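The orange at the bottom of the stocking

Dec 28, 2023

We are in the flat bit of the year, when the bins are full and nobody in the house will commit to a proper meal. I have had cheese for breakfast. I have also been thinking about oranges, which is what happens when you go back to your mother's in Priltadbridge and she still puts one in your stocking at the age of forty-six.

As a child I thought it was a swizz. My friend Traian got batteries in the toe of his. I got fruit, the same fruit that sat in the bowl downstairs, and I was expected to look pleased. I once put mine back in the bowl and asked for the difference in cash.
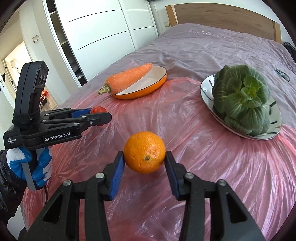

My mother's line is that her own mother queued for hers at Wogan the greengrocer, and that it was eaten over two days, peel included, the peel having gone into a marmalade so bitter that my uncle Liviu used his share to get paint off a gate. I have heard this story every Christmas of my life. The queue gets longer. This year it went round the corner and past the chapel.

I bought a net of 11 from the market yesterday for less than a coffee, and ate three standing at the sink with my sleeves pushed up. Two were dull. The third was so good that I rang Sandrine to tell her, and she asked if I was all right.

The rest are going into marmalade. I have the recipe, and Liviu still has the gate.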